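Grimshaw Shared Workshop
Home Robotics Build, Session 4 handout
Hand grippers: linkage, closing force, first recordings

Bring back last time's sheet, we use the table of link lengths again. If you missed it there's a copy pinned by the lathe.

1. Where we are

Everybody should have a body, two fingers and the linkage arms cut. Side housings can wait. If your arms bind at half travel the pivot holes are off, don't file them bigger, print the arm again. Bigger holes = slop at the tip and you will chase it for weeks.

Reminder of the chain: trigger -> pull rod -> crank -> linkage arm -> finger. One crank each side, mirrored. Mirrored, not copied. Two people glued two left ones in last month.

2. Linkage notes

Parallel vs. angled fingers. Parallel is nicer for boxes and blocks. Angled is easier to build and fine for round stuff as long as the pads give a bit.

Fingers have to arrive at the center together. Test: close slowly on a pencil stood upright. Pencil should stay put. If it gets pushed sideways one crank is ahead, loosen the grub screw, nudge, retighten, try again.

Grease: tiny dab on pivots only. Keep it off the pads!!

Rod slack. Take it up at the trigger end, there's more room. Leave a hair of play or it won't open all the way.

3. Force

We want enough to lift, not enough to bruise. Spring from the Clavar kit is too stiff for anything soft. Swap for the lighter one in the blue drawer.

Kitchen scale method: scale on its side against the wall, one pad on the plate, squeeze, read grams. Target 200 for fruit. 1000 is the hard stop, if you read more than that your stopper is missing or in backwards. Write down three readings, not the best one.

Pads: silicone sheet, rough side out. Foam tape works for an evening and then peels.

4. Encoder and logging

Plirkard board, same wiring as Session 2. Red to red, check twice, the regulator does not forgive. Encoder goes on the crank shaft and not the trigger. Trigger reading includes rod slack so your zero drifts.

Calibrate before every run:
fully open, hold, press button
fully closed, hold, press button
open again, number should return to within 21 counts of the first

If it doesn't, magnet is loose. Dab of glue, wait, redo.

Log file gets about 3000 lines for a short take. Normal. Don't open it in a spreadsheet on the old laptop.

5. Home practice

Do this at home on a low table, sitting down. Small fruit on a plate is good, round and a bit slippery, different sizes so you can't just use the same opening every time. Start with the plate well out in front of you and the fingers wide open.

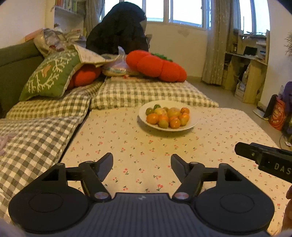

6. Procedure for one take

Calibrate (section 4).
Start log, wait for the light.
Open fully. Come in low, fingers either side of one fruit.
Close slow. Stop when it stops moving, don't keep squeezing.
Lift a hand's width, hold for a slow count, put it back on an empty bit of plate.
Open fully, back off, stop log.
Name the file with your initials and the take number. Please. We had a folder full of "test_final" from last term.

Fruit at the rim is harder becuase the finger hits the plate edge first. Leave those till the end. Tight clusters: take from the outside in.

Working in pairs: agree who goes first, one gripper over the plate at a time. Clashing fingers bends arms.

7. Things that go wrong

Drops straight away: pads greasy, wipe with alcohol.
Fruit spins out: fingers not level, see pencil test.
Finger sticks open: pull rod rubbing on the body, sand the slot.
Log is all zeros: cable. It's always the cable.
Count jumps around near closed: magnet too far from the chip, shim it.

8. For next time

Five clean takes plus the calibration numbers, on a stick or in the Fulance folder. Also one take that failed, with a line on what you think happend. We'll go through the failed ones first.

Bring side housings if printed. November session moves to the back bench, start time the same.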